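Altville Community Services
Quarterly Building Safety Checklist, Zustgate Annex

Print this page | E-mail this page

Completed on a Tuesday in December. Items are marked S (satisfactory), A (action required) or N (not inspected). Comments are to be read together with the marks.

1. Exits and corridors

1.1 Exit doors open fully from the inside. S
1.2 Corridors clear of stored goods. A
Comment: Folding chairs were stacked against the wall outside Room 4. They are to be returned to the store after each evening class. The same comment was made last quarter.
1.3 Exit signs lit. S
Comment: The sign by the rear stairs is dim but legible. Replacement tube on order from Tustora.

2. Electrical

2.1 Extension cords not used as permanent wiring. A
Comment: Two cords in the front office are joined end to end behind the copier. Remove and request an additional outlet.
2.2 Panel accessible, circuits labeled. S
2.3 Space heaters. N
Comment: The office was locked at 4 p.m. The tenant, Chraibi Translation, has been asked to arrange access.

3. Kitchen and break area

3.1 Range hood filter clean. A
Comment: Grease build-up on the left filter. The cleaning contract covers this item and the contractor has been reminded in writing.
3.2 First aid kit complete. S
Comment: Burn dressings expire in the spring - reorder with the next supply request.

4. Fire equipment

4.1 Extinguishers hung, tagged and in date. S
4.2 Hose cabinets accessible, doors open freely. S
Comment: Cabinet keys are held at the front desk. A second set should be kept with the evening supervisor.
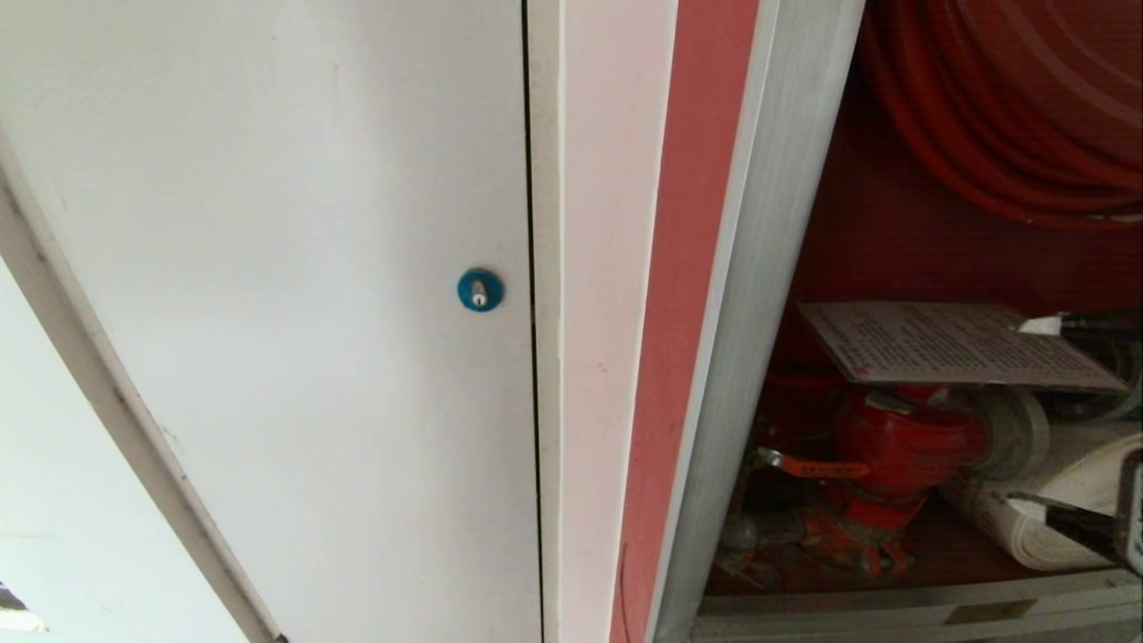
4.3 Alarm test entered in the log. A
Comment: Two monthly entries are missing. The test may have been carried out, but without an entry it cannot be accepted.

5. Stairs and storage

5.1 Handrails firm. S
5.2 Shelving secured to wall. A
Comment: The archive shelving is posted for loads of up to 300 pounds per bay. Boxes on the top shelf are to be moved down before any more are added.

Action items are to be closed before the next quarterly inspection. Items still open will be carried forward and reported to the Altville office.

This site uses cookies to improve your visit. Accept | Cookie settings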